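Wukach Investment Club
Minutes of the September 2019 meeting

The meeting opened with 7 members present, which is enough for a vote. The minutes of the last meeting were accepted with one correction: the club did not "decide to wait" on Radu. It ran out of time.

1. Cash and holdings

The club holds 37 shares of Malard and 124 shares of Drivitz. The rest is in the money market account, where it earns very little. A member asked why the statement still shows a transfer fee we were told would be refunded. The broker has been called twice. A third call will be made, and if there is still no refund the secretary will put the complaint in writing.

2. Malard

The report on Malard was read. Sales are up on last year. It was pointed out that most of the gain came from a business Malard bought in the spring, and that the report did not say what sales would have been without it. The member presenting thought growth was "still healthy." Asked for a number, the member did not have one.

There was a long discussion of the dividend. Malard has raised it every year we have owned the stock, but it has also been borrowing, and two members think the one is paying for the other. The presenter disagreed and said the debt is cheap. The reply was that debt is always cheap until it has to be renewed.

Motion to buy more Malard: failed, 3 in favor, 4 against. We keep what we have.

3. Drivitz

Drivitz makes motor controls and sells most of them to a handful of customers. The annual report does not name them, and the investor line would not either. The stock has done well for us, and several members want to leave it alone. Others felt that a good price is a poor reason to stop reading the footnotes. The chair asked for a page on three points before the next meeting: how much of revenue comes from the biggest customer, how long the contracts run, and why inventory has grown faster than sales.

The phrase "well positioned for the automation boom" appears in the company's slides on almost every page. The club has heard this about other companies, two of which we sold at a loss. 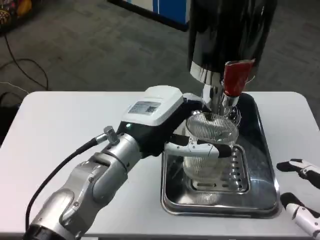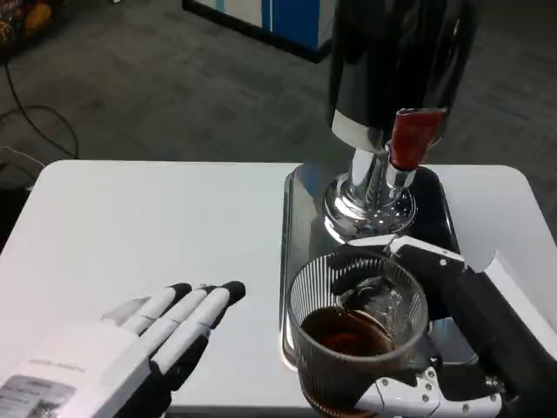

4. Radu

Radu plans to list its shares this fall. One member favors getting in early and described the order book as very strong. The source for this was a newsletter. The club has no audited figures beyond the summary, which shows a loss, followed by a second, smaller loss before "one-time items." The same one-time items are listed in both years.

It was noted that small accounts rarely get shares at the offering price anyway, so "early" would mean buying on the first day from someone who did. Motion to set money aside for Radu: failed for lack of a second. May be raised again after two quarterly reports.

5. Dues

Dues stay as they are. A proposal to pay for a stock screening service was tabled. The free trial gave its top rating to a company that had already agreed to be bought out.

6. Next meeting

Same room, same time. Drivitz page to be sent out beforehand, please, and not handed around at the door.

Meeting closed.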